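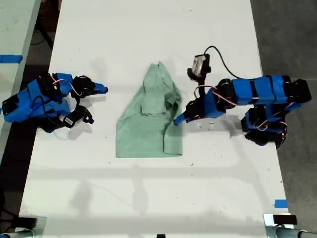

Why start a folding course with a cloth that's lying in a heap?
Because a heap is what comes out of the dryer. Folding a cloth that is already flat takes a few seconds and teaches you very little. Finding the corners is most of the work, and most of this session.

Household Textiles, Session 2: The Small Cloth
Handout prepared by Maham Shaikh, with corrections by Lamai Srisuk, who was right about the hems

Last session we covered washing. Several of you asked whether folding dish cloths is necessary at all. It isn't. You may keep them in a bucket. The rest of this handout is for people who have run out of buckets.

What you need
One cotton cloth per person, square or close to it
A flat, clear table at hip height (not your knee, not the bed)
Short sleeves, or sleeves that stay where you put them

Finding a corner
Don't spread the cloth by patting it. Patting moves the wrinkles to another neighborhood. Pick up any bit of edge and run it between thumb and finger until you meet the thick spot where two hems cross. You have a corner. Hold on to it, keep going along the same edge, and you'll come to the next one.

The common mistake is to grab two corners that are diagonal from each other. The cloth hangs as a long droopy triangle and everyone looks at it with disappointment. Let go of one and follow the hem.

Laying it down
Hold the two corners apart until the top edge is straight. Lower the far edge first, then draw the cloth toward you as it lands. A little drag on the tabletop takes out the big creases. The small ones come out with the side of the hand, from the middle outward. If one stays, leave it. This is a dish cloth.

Two folds worth knowing
The Quarter: bottom edge up to top, then left side over to right. Good for stacking. Everyone's grandmother did this and called it folding, with no further name.

The Kidach: fold in thirds lengthwise, then in half. Named for the guesthouse where I learned it, whose linen shelf was too narrow for anything else. It stands on its edge in a drawer, so you can take one out without wrecking the row.

A word on sizes
The practice cloths are 27 inches on a side, before washing. By now some have become rectangles. When the edges won't meet, match the corners and let the middle bulge. Mircea Neagu's method of pulling hard on the short side has been tried on 6 cloths and has given us 6 cloths with wavy hems.

Practice
Drop the cloth from shoulder height so it lands badly. Find two neighboring corners, lay it flat, and do a Quarter. Drop it again and do a Kidach. Repeat with your eyes closed up to the point where you have both corners. It is easier than it sounds, and slightly smug-making.

For next time
Bring one pillowcase and one kitchen towel. Read the Stindale notes on linen, pages 54 on, skipping the part about starch unless you are that sort of person. Fitted sheets are in August. Usman Orakzai has asked to be excused from fitted sheets and the answer is no.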